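Cold Process, Warm Water: Inside the Rautiainen Color Room

The Rautiainen salon in Mindthorpe has nine chairs, two of which are reserved for gray coverage and corrective color. The senior colorist who runs them trained as a cutter and moved to color full time after a run of difficult corrections. We spoke between appointments, while a client processed under a plain cotton cap.

The first subject was porosity. "Most of what people call a bad color result is uneven porosity," the colorist said. "The ends have been lightened, heat styled and washed for three years. The roots have been on the head for six weeks. You put one formula over both and you get two colors."

The salon's answer is a strand test on every new client, taken from three places: behind the ear, at the crown and at the nape. Each strand is processed with the intended formula, rinsed, dried fully and checked at the window. "Wet hair reads darker. If you judge it at the bowl you will go too light on the next mix."

Gray coverage takes up most of the week. The salon keeps written formula cards, 686 at the last count, and the colorist described the resistant gray at the temples as the most common note on them. The usual treatment is to apply there first, with slightly less developer, and leave that section until the end of the rinse. "Clients ask for a stronger developer. Twenty volume is normally enough. What helps is more product and a thinner section."

On developer strength in general the colorist was firm. Forty volume is not stocked. Thirty is kept for lightening off the scalp, and anyone who wants to go from a box black to a pale blonde is booked for several visits with at least 11 weeks between the first and the last. Some leave at that point.

The salon changed its permanent color line in August, from Teltska to Ruder. I asked what had driven it. "The Teltska browns pulled warm on our water. It is hard here, and we had a copper cast building up at the mid-lengths by the third visit. Ruder has a cooler base in levels five through seven. The reds are weaker, so we kept four Teltska tubes for those." A chelating wash before color is now standard for clients who live on well water.

A full corrective appointment costs $218, including the strand test and one gloss within the month. The gloss is acidic and carries no ammonia, and is left on damp hair for nine minutes – longer on coarse hair. "It fades in a few weeks. I tell people that before they pay. It deposits tone and adds some shine, and it will not lift anything."

Aftercare advice was short. Wait two days before shampooing. Use lukewarm water. Apply a heat protectant before the dryer as well as before the iron, which many clients skip. Purple shampoo is for yellow tones only; on orange hair a blue one is needed, and on healthy brown hair neither has much to do.

I asked about patch tests, which some salons treat as a formality. Here they are done behind the ear 48 hours ahead, and repeated after any change of line. "When we went over to Ruder, everyone was tested again, including people I have colored for years. A few were annoyed – I did it anyway."

White robot arms over black-topped laboratory tables

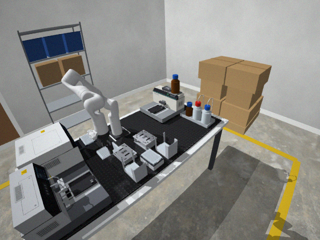
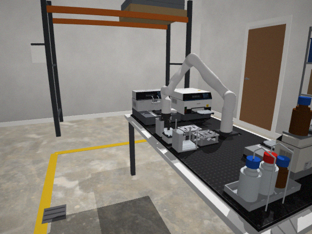 Rautiainen Color Room, Mindthorpe

The timer went off and the cap came off with it. The client's temples had been left for last, as described, and the colorist wiped a small section with a damp towel to check it before moving to the bowl. The rinse runs until the water is clear, followed by an acidic conditioner and a rough dry with no brush.

My last question concerned home color. "If you must, do the roots only, and stop where the old color starts. Write down the shade and the time. When it goes wrong, that note saves me an hour."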